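FC Garnura e. V.
Abteilung Fußball

Protokoll der ordentlichen Sitzung der Abteilungsleitung vom 3. Januar 2020

Ort: Vereinsheim, Besprechungsraum im Obergeschoss
Sitzungsleitung: Stefaniia Tkachuk, Abteilungsleiterin
Protokoll: Seo-ah Heo
Teilnehmende: gemäß Anwesenheitsliste (Anlage 1)
Entschuldigt: Leitung Juniorinnen

Tagesordnung
TOP 1 Eröffnung und Feststellung der Beschlussfähigkeit
TOP 2 Genehmigung des letzten Protokolls
TOP 3 Sportlicher Bericht der ersten Herrenmannschaft
TOP 4 Kaderplanung und Winterwechselperiode
TOP 5 Medizinische Betreuung
TOP 6 Ausrüstung
TOP 7 Digitale Spielberichte und Spielerdaten
TOP 8 Platzbelegung in der Rückrunde
TOP 9 Anträge
TOP 10 Verschiedenes

TOP 1 Eröffnung und Feststellung der Beschlussfähigkeit
Frau Tkachuk eröffnet die Sitzung und begrüßt die Anwesenden. Die Einladung ist form- und fristgerecht ergangen. Die Beschlussfähigkeit wird festgestellt. Die Tagesordnung wird um den Punkt »Platzbelegung in der Rückrunde« ergänzt und in der geänderten Fassung einstimmig angenommen.

TOP 2 Genehmigung des letzten Protokolls
Zum Protokoll der vorangegangenen Sitzung liegt ein Änderungswunsch des Trainerteams der zweiten Mannschaft vor. Unter dem damaligen TOP 5 ist der Begriff »Trainingsverbot« durch »Trainingspause auf ärztlichen Rat« zu ersetzen. Mit dieser Änderung wird das Protokoll bei einer Enthaltung genehmigt.

TOP 3 Sportlicher Bericht der ersten Herrenmannschaft
Der Cheftrainer berichtet über den Verlauf der Hinrunde. Die Mannschaft überwintert auf dem vierten Tabellenplatz und hat damit weiterhin Anschluss an die Aufstiegsränge. Auffällig ist der Unterschied zwischen Heim- und Auswärtsspielen: Zu Hause blieb die Mannschaft ohne Niederlage, auswärts gingen drei Begegnungen in der Schlussphase verloren. Das Trainerteam führt dies auf die geringe Rotation im Mittelfeld zurück und wird die Belastungssteuerung in der Vorbereitung anpassen.

Zu den Heimspielen kamen im Durchschnitt 353 zahlende Zuschauerinnen und Zuschauer. Der Bericht wird zur Kenntnis genommen.

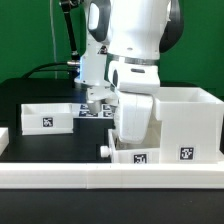
TOP 4 Kaderplanung und Winterwechselperiode
Der Kader umfasst derzeit 20 Feldspieler und zwei Torhüter. Der zweite Torhüter hat angekündigt, den Verein aus beruflichen Gründen zum Ende der Wechselperiode zu verlassen. Eine externe Verpflichtung ist nach Auffassung der sportlichen Leitung im laufenden Etat nicht darstellbar. Es wird vorgeschlagen, den Torhüter der A-Junioren mit einer Zweitbesetzung bei den Herren zu betrauen, sofern die Spielberechtigung rechtzeitig vorliegt.

In der Aussprache wird darauf hingewiesen, dass die A-Junioren im Frühjahr selbst um den Klassenerhalt spielen. Der Jugendleiter bittet um eine verbindliche Regelung für Spieltage, an denen sich die Anstoßzeiten überschneiden. Frau Tkachuk sagt zu, eine solche Regelung schriftlich vorzulegen.

Beschluss: Die Abteilungsleitung verzichtet in der Winterwechselperiode auf externe Zugänge. Bei Überschneidung der Spieltermine hat die A-Jugend Vorrang, ausgenommen bei Ausfall des Stammtorhüters der ersten Mannschaft.
Abstimmung: angenommen bei zwei Gegenstimmen.

TOP 5 Medizinische Betreuung
Der Vertrag mit der Physiotherapiepraxis Plitudness läuft im Juli aus. Die Praxis hat eine Verlängerung zu unveränderten Konditionen angeboten – allerdings ohne Anwesenheit bei Auswärtsspielen. Die Trainer halten eine Begleitung auswärts für notwendig, zumindest bei Begegnungen auf Kunstrasen. Frau Heo wird beauftragt, mit der Praxis über eine eingeschränkte Auswärtsbetreuung zu verhandeln und in der nächsten Sitzung zu berichten.

TOP 6 Ausrüstung
Der Ausrüster Yook hat die Nachlieferung der Präsentationsjacken bestätigt. Beanstandet wird weiterhin die Beflockung der Auswärtstrikots, die sich bei mehreren Rückennummern löst. Die betroffenen Trikots sind bis zum Trainingsauftakt bei der Zeugwartung abzugeben und werden gesammelt reklamiert. Für die Vorbereitung werden 47 Trainingsbälle benötigt; der vorhandene Bestand reicht nach Rückmeldung aller Mannschaften aus. Eine Neubestellung unterbleibt.

TOP 7 Digitale Spielberichte und Spielerdaten
Seit Saisonbeginn werden Aufstellungen, Einsatzzeiten und Sperren abteilungsintern mit Leltix erfasst. Die Erfahrungen der Mannschaften sind unterschiedlich. Die Herrenmannschaften pflegen ihre Einträge vollständig, im Jugendbereich fehlen vereinzelt Angaben zu Gelbsperren. Der Jugendleiter merkt an, dass die Zugangsdaten bei Trainerwechseln bisher nicht einheitlich weitergegeben wurden.

Die Einträge sind künftig spätestens am Tag nach dem Spiel vorzunehmen. Zugänge ausgeschiedener Trainerinnen und Trainer sind zu sperren. Verantwortlich: Seo-ah Heo.

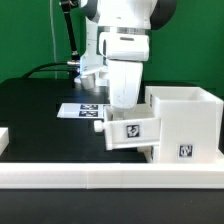
Abb. 2: Greifer eines weißen Roboterarms, davor eine geöffnete Schublade

TOP 8 Platzbelegung in der Rückrunde
Der Rasenplatz bleibt bis zur Freigabe durch die Stadt gesperrt. Sämtliche Einheiten finden bis dahin auf dem Kunstrasen statt. Die zweite Mannschaft und die B-Junioren teilen sich die späte Trainingszeit, die Aufteilung der Spielfeldhälften regeln die Trainer untereinander. Die Frauenmannschaft behält ihre bisherige Zeit. Testspiele sind vorab bei der Abteilungsleitung anzumelden; nicht angemeldete Spiele haben keinen Anspruch auf Platz und Kabine.

TOP 9 Anträge
Antrag der zweiten Mannschaft auf einen Zuschuss von 200 Euro zum Trainingslager: Der Antrag wird begründet und ohne weitere Aussprache zur Abstimmung gestellt.
Abstimmung: einstimmig angenommen. Die Auszahlung erfolgt gegen Vorlage der Belege.

Antrag auf Änderung des Strafenkatalogs bei Platzverweisen wegen Meckerns: Der Antrag wird vertagt, der Mannschaftsrat ist zuvor anzuhören.

TOP 10 Verschiedenes
Die Schiedsrichterobfrau erinnert daran, dass der Verein sein Soll an gemeldeten Unparteiischen derzeit um eine Person unterschreitet. Interessierte können zum nächsten Anwärterlehrgang gemeldet werden.

Der Stadionsprecher bittet um Zusendung der Aufstellungen spätestens mit Beginn des Aufwärmens. Die Heimtrainer sagen dies zu.

Frau Tkachuk schließt die Sitzung. Der Termin der nächsten Sitzung wird mit der Einladung bekannt gegeben.

Für die Richtigkeit:
Stefaniia Tkachuk, Sitzungsleitung
Seo-ah Heo, Protokollführung

Anlage 1: Anwesenheitsliste
Anlage 2: Belegungsplan Kunstrasen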